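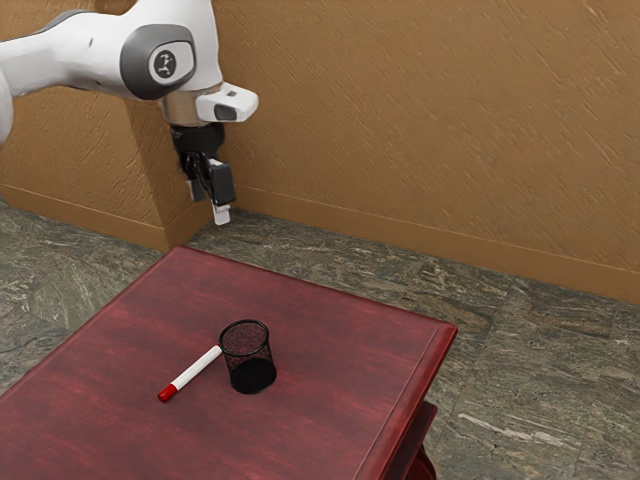
On 9 Nov 2024, Allitz wrote:

> Does anyone know if the Venow oat bars are still made? Our shop carried the honey ones until January, then the shelf tag went. The Ester website still lists a box of 15 but the order button does nothing.

They're still made, but under the Beyene label now. Ester sold the bar line and kept the cereals. Same recipe as far as I can tell from the wrapper, though the bar has shrunk a bit and is 173 calories. The honey flavour is there, the apricot one is gone.

Boxes come in 4s at the supermarket. If you want the bigger box you have to order from Beyene direct, and they won't ship outside the province unless you pay for the courier. I've asked our co-op to add them to the next bulk order. Reply to the list with how many boxes you want and I'll put your name down.

Please trim your quotes when you reply, the last digest was 1,253 lines.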